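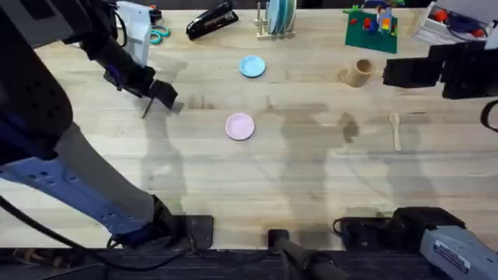
Živko Dimitrov says a tabletop only stays clear if you own less stuff, and after a month of arguing with him in my replies I'm starting to think he has half a point. Half! So this is my May table thread, for everyone who asked how it's going over here.

Quick recap if you're new: I decided this month that the big wood table gets reset every single evening. Plates, spoon, scissors, stapler, everything has a spot or it leaves. I live at this table. I eat at it, I do my mail at it, I wrap presents at it.

The rule I settled on is small things in the middle, tools along the far side. Light blue plate and pink plate are middle things. Scissors and stapler are far side things. I know it sounds fussy, but I used to lose the scissors every time I had a package to open and now I just reach.

Lots of you asked about the two little plates. They're my catch-alls! Blue is for things that stay (keys, hair ties, the good eraser), pink is for things that have to go somewhere else by bedtime. When I reset, both get emptied, and that's the part I was skipping for years.

I got them for 17 dollars at Trerholm, the secondhand place by the bus station. They were in the kids' dishes bin, which I never used to look in. Look in the kids' dishes bin, people.

The wooden cup is more of a debate. I've tried it with pens (I stuff it too full), with chopsticks (too tall, looked silly) and with nothing. Nothing is winning. It's a nice shape and it can just be a cup for a while.

Small wooden spoon stays because I use it for sugar and for scooping loose tea. Yes it could live in the drawer. I have met my drawer.

Sławomir Tomaszewski replied to last week's post asking why the stapler is out at all, who staples anything in this day and age. Me! I staple recipes! I print them, I staple them, I spill soup on them, I print them again.

Teal handles on the scissors, and I will not be taking questions about matching. I bought bright ones on purpose after the gray pair disappeared under a pile of junk mail for the whole winter.

Cleaning, because three people asked: damp cloth, then a dry one, going along the planks and never across. Crumbs collect in the seams so I go down those with an old soft toothbrush. I wax it twice a year with the Solheim stuff in the flat tin and it smells like a barn for a day, windows open.

The evening reset has a timer on it, 90 seconds, and I made it 17 times this month before I stopped keeping score. The misses were all nights with mail. Mail is the enemy. I've hung a bag on the doorknob and it goes in there first now, before it ever gets near the table.

Next up is the junk drawer (pray for me) and I'm taking suggestions for dividers. I tried the Vatlow ones and they slide all over the place unless you stick something under them. If you've got a fix for that, reply with it, and if your fix is "own fewer batteries," hi Živko.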